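Notes for the lunchtime talk, 21 December 2021
Speaker: Upendo Obura
Running time 22 minutes, then questions

Start without the slides. Ask who had a geometry set at school and who still knows where it is. Wait for hands. Then say what the talk covers: how we buy, pack and hand out small stationery, and why the rulers go wrong more often than anything else.

Set squares, protractors and anything in a plastic wrapper. Leave the slide up while people finish sitting down.

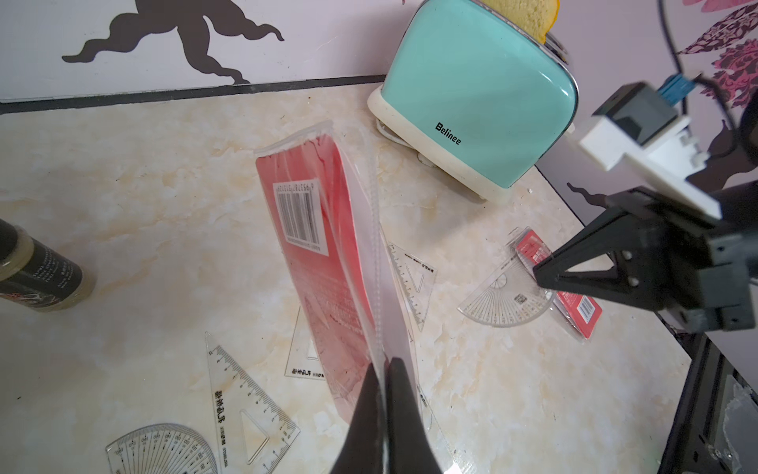
Mesent Learning Supplies, Schools Team

Clear plastic is hard to check. Put a clear set square on a pale worktop and the black markings are what you see first, the edges second. Two lying on top of each other can pass for one. At the Gekia store we packed 400 sets in the autumn and the returns slips nearly all said the same thing: one triangle too many or one missing. Pens hardly came up.

What we changed. Triangles go down first, spread out, points apart. Protractors next, flat, with space round them. Books and anything in film go in last, because the film shines under the lights and slides over whatever is underneath. Huguette Royer wrote this up as a single sheet and it is taped to the bench. (Pass the sheet round. Get it back.)

Barcodes. We scan before packing now. It used to be after, and then every set with a bad label had to be opened again. A label on the back of a book under crinkled wrap often needs the wrap pulled tight before it will read. Say this slowly, the Latico people will want to write it down.

Next slide. Packets.
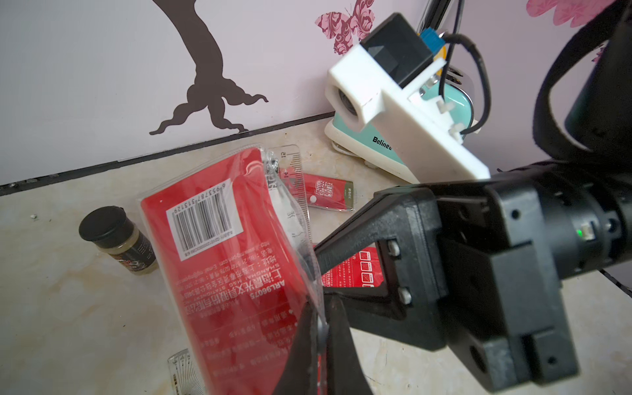
With sleeved items the rule is to keep the sleeve on until the set reaches the classroom. Teachers have asked us to take it off to save them time. We tried that with one order of 554 and the rulers came back scratched, so the sleeves stay on. If someone raises waste, agree that it is a fair point and say we are looking at a paper band with Mạc in January. Don't promise a date.

Keep the bench for stationery. Jars, mugs and lunch go on the shelf by the door.

Cost, briefly. The spring order is 800 sets. Huguette has the price per set if anyone asks, I don't want to read figures out.

Last part is practical. Hand out one mixed tray per table and ask them to sort it into sets. Allow five minutes. Go round and look for stacked triangles. Stop them even if they haven't finished, and ask each table what slowed them down.

Questions. Likely ones: left-handed rulers (no, not at present), metal compasses (separate order form), who to ring about a short delivery (the Schools Team, not the driver).

Collect the trays before people leave.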